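Clearing a Slip Fault on Paired Hand-Held Grippers

Last updated: December

This procedure covers the slip fault logged at Brasurthorpe, where a thin item rotates or drops between the finger pads while the software still reports a good grip. It applies to the Baek hand-held pair running Covero 2. Allow 36 minutes for both grippers.

The fault came up in a review of 2,734 recorded grasps. Most of the bad ones involved flat items held near the pad tips. Steinar Bjarnason traced it to a stale zero on the jaw width reading: the fingers stop short of full closure and the software counts the missing travel as object thickness.

Before you start

Stop recording on both grippers. Keep fingers out of the jaws until the trigger lock is on. Check that each cable has slack and is clear of your feet. 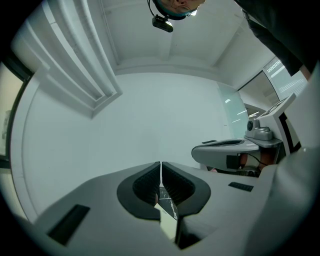
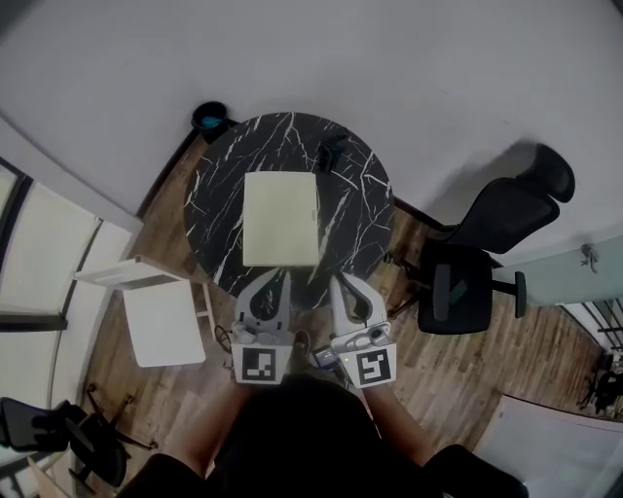

Jaw zero has to be reset on each gripper separately, even if only one has logged the fault. Wipe the pads with a dry cloth and look along the ribs for glaze or torn edges. Close the jaws on nothing and hold for a count of five, then select Set Zero. Repeat with the other gripper. Next, check the markers. Each gripper carries its own black-and-white square pattern, and the two patterns are different, so confirm that the left and right entries in Covero match the hands they are in. If they are swapped, the new zero is saved to the wrong side and the fault will return.

Grip test

1. Set jaw force to 100 on the Covero scale.
2. Close the jaws on a piece of thin card, with the card in the middle of the pads.
3. Hold level, then turn the wrist a quarter turn each way.
4. Release and read the jaw width. It should return to the open value with no drift.
5. Repeat with the card at the pad tips.

If the card turns in step 3, replace both pads on that gripper and set zero again. Do not raise the force to compensate. At Cuvside this was tried first, and it split a pad rim and hid the fault until Wednesday.

If the width drifts in step 4, tag the gripper out of service and send the log with it. Grasps recorded since the last good zero should be marked suspect and left out of any training set until the widths have been corrected.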